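About Grerside

Grerside collects, checks and publishes weather and climate records for the Stistby valley and the hills on either side of it. 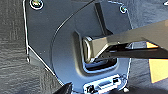
We are a small company. We have 19 stations, one office and a workshop behind it, and most of what we do is routine. Readings come in from the stations, somebody looks them over, and the ones that pass are added to the record. The ones that don't pass are marked and kept, along with a note about what was wrong. We don't delete readings.

People who find this page usually want to know one of three things: where the numbers come from, whether they can use them, and who to ask when a number looks off. We have tried to cover all of that here.

How we started

Grerside began with frost. Growers on the valley floor were getting their forecasts from an airport station well outside the valley, on open, flat ground. On still, clear nights the cold air drains down from the hills and settles along the river, and the airport reading could be several degrees too warm for an orchard on the low side of the road. One bad spring was enough to get people talking, and the first stations went up the following winter.

Dirk Visser put in the first 4 of them. He had worked in irrigation for most of his life and already knew where the cold pooled, so the early sites were picked by walking the ground with him at dawn. Three of those sites are still in use. The fourth was moved uphill when the river took part of the bank, and in our record it is treated as a separate station from that point on. If you see a station called Low Meadow and another called Low Meadow Upper, that is the reason.

For the first few years the whole thing was run from Dirk's kitchen. Readings were written in ledgers and typed up when the weather was too poor to work outside. We still have the ledgers. They have been scanned, and we go back to them more often than you would think, mostly to settle whether a 1 is a 7.

What we measure

Every station records air temperature, humidity and rainfall. Most also record wind speed and direction. A smaller group records soil temperature at two depths, and the two stations above the tree line record snow depth through the winter.

Air temperature is measured in a ventilated shield over short grass. Rain gauges are kept clear of trees and walls as far as the site allows. Where it doesn't allow, the station page says so. The gauge at the old mill, for example, reads low when the wind is from the west, and we would sooner leave it there with a warning than break a long record by moving it.

The lowest reading in our record is from Hamora, our highest station, in a January when the lake froze to the middle. The Hamora station sits at 3114 feet and is reached by a track that is closed for much of the winter. It has gaps. When the shield ices over or the power fails up there, it may be some weeks before anyone can get to it, and we don't fill those gaps with estimates in the main record. A filled version is available separately, and it is labeled as filled in every row.

What the record is used for

Farmers are still our largest group of users. In spring they want the overnight lows, station by station, and the alerts we send when the air near the ground is dropping faster than the forecast said it would. In summer the interest shifts to rain and soil temperature.

The county road department uses the upper stations to decide when to send out plows. Two schools use our data in science classes. Builders ask about snow load, insurance adjusters ask about wind on a certain night, and every year we hear from a few people who are planning a wedding and would like us to tell them what the weather will be. We can tell them what it has been on that date. We don't make forecasts.

Researchers use the record too. It is a short one by the standards of climate science, and we are careful about what we say it shows. A valley like this one has large swings from year to year, and a single hard winter or a single mild one says very little about the long run. What we can say is that the last spring frost has come on widely different dates over the years, and that the nights have changed more than the days. Anyone who wants to do more with it than that is welcome to the full record and to our notes on every station move and instrument change.

The Shezi archive

Shezi is the name of our database, and also of the catalog people search on this site. It was built in-house and replaced a set of spreadsheets that had grown to the point where opening one took longer than reading it.

Each reading in Shezi has a value, a time, a station and a flag. The flag tells you whether the reading passed our checks, failed them, or has not been looked at yet. New readings show up as unchecked and normally stay that way for a few days. Please don't quote an unchecked reading in print without calling us first. We have seen a stuck sensor turn into a newspaper headline, and the correction ran on an inside page.

Times are stored in standard time all year round. This trips people up in the summer. If an afternoon high seems to be an hour early, check the clock setting before writing to us.

The archive is backed up every night to a second building in town, and a full copy is made each July and stored away from both. We took this up after a burst pipe in the office. No readings were lost, but it was closer than we liked.

Who we are

Dirk Visser is the founder and still handles most of the site visits on the valley floor. The day-to-day work is shared between a field crew, who maintain the stations, and the data desk, who check the readings and answer mail. The workshop repairs and calibrates our own instruments and does a little of the same work for other networks when there is time.

We hire seasonal help for the fall round, when every station is cleaned, leveled and checked against a reference thermometer before the snow. The work is outdoors, the days are long, and you need to be able to carry a battery up a hill. Openings are listed on the jobs page in midsummer.

How we are paid for

Around the valley we are sometimes taken for a government office. We aren't one. Grerside is a private company, owned by the people who work here and by a group of local growers who put up the money for the first stations. Our income comes from the alert service, from calibration work, and from certified weather reports for courts and insurers.

The record itself is free to look at and free to download for personal, school and research use. Commercial users pay a yearly fee of 300 dollars, which covers all stations and all years. The fee is the same whatever the size of the business – we tried a sliding scale once and spent more time arguing over it than it brought in.

Hosting a station

We are looking for sites on the east side, between the quarry and the county line, where we have nothing at present. A good site is open, level, mostly grass, and well away from buildings, paved ground and sprinklers. The station takes up a space a little larger than a parking spot and is fenced. We need to be able to reach it on foot at short notice. Hosts are not asked to take readings or do any upkeep beyond mowing, and they get the alert service at no charge.

If you have a spot in mind, send us the address and a few words on what is nearby. Someone from the field crew will come out for a look. We turn down more sites than we accept, usually on account of trees.

Corrections

Mistakes in the record get fixed, and every fix is listed on the corrections page with the old value next to the new one. The most recent, posted 20 Jul 2019, covers rainfall at the old mill, where a cracked funnel had been letting water out at the side. Those totals have been flagged and should be treated as too low.

If you keep your own rain gauge and your figure doesn't agree with ours, tell us. Give the location, the time you emptied the gauge and the type of gauge if you know it. The data desk answers all mail, though during frost season it may take us a week or so.

Visiting

The office is on the Stistby road, next to the feed store. Visitors are welcome on weekday mornings, and school groups can be shown the test station in the yard. Please call ahead, as there are days when everyone is out in the field and the door is locked. Parking is on the gravel side.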